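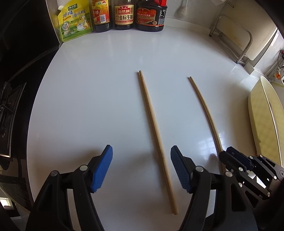 4.2 Upkeep of the hand tools

Most of our trouble at the Voltville site came from pads and pins. Each finger closes on a ribbed or textured pad, and a pad that has met enough kitchen grease will hold a mug and let a chopstick slide away with great dignity. We first swapped pads every 3,000 grasps, a figure chosen because it was round. After July we swapped them when a test stick slipped, and the median life fell to 182 grasps on thin objects (Figure 3).

Figure 3. Two chopsticks on a glossy white counter, with one gripper open over the nearer stick and the tips of a second at the lower part of the other.

Joint pins were checked at the start of each session. Jummai Nwankwo wrote the checklist, which has one step, and we still skipped it twice. A loose pin lets the fingers close slightly out of line. On a box this hardly matters. On a chopstick it rolls the stick toward the stove. Pads were wiped with alcohol after every 100 grasps and left to dry before the jaw opening was zeroed again.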